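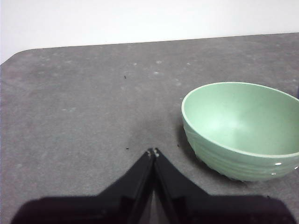 Notes on start conditions, second version

The first version of these notes went round in September and drew more replies than I expected, mostly from Jaruwan Kaewkla, who had been logging tabletop episodes under it and found two of the rules impossible to follow together. She was right. What follows replaces sections 2 to 4. Section 1 (naming) stands.

2. Start pose. An episode starts with the gripper closed or nearly closed and touching nothing. The fingertips must be in view of the wrist camera, and so must at least part of the target. The old text asked for the whole target in view and also for a start position well to one side of it. With a bowl you often can't have both. Part of the rim and part of the outer wall is enough.

3. Surface. Wipe the table at the start of a session, then leave it alone until the session ends. Scuffs and pale patches are permanent and should not be treated or covered. Specks that turn up between episodes may stay. Aiguo Ren argued for wiping before every episode. My objection is that it adds a step which people skip when they are tired, and a rule kept half the time is worse for the data than a bit of grit.

3.1 Anything on the table that is not part of the task gets named in the log, even if only a strip of it shows. If you can't tell from the camera view what it is, walk round and look, then write it down.

4. Lighting. Soft shadows are fine. Small bright spots on glazed ware are fine too. Stop and move the lamp only when glare hides the part of the rim you mean to grasp. Write the lamp position in the log afterwards.

On rejection: we went through 1517 episodes from the Beltley bench under the old rules and threw out 300. Shuzhen Qin then rechecked a sample of 26 rejects against the text above and would have kept nine. All nine had been failed for a partly visible target. I don't read much into a sample that small, but it was enough to make me change section 2.

Still open: whether the closed start should be a fixed jaw width. The Colleck controller reports zero slightly before the pads meet, and the Drudden one slightly after, so "closed" is a different number on each. Lertchai Klinhom wants a physical gauge. I would prefer a recorded offset per gripper, checked monthly. Yulan Lü has both proposals and will try them on the Yao bench first.

Comments by email please, with the section number in the subject line.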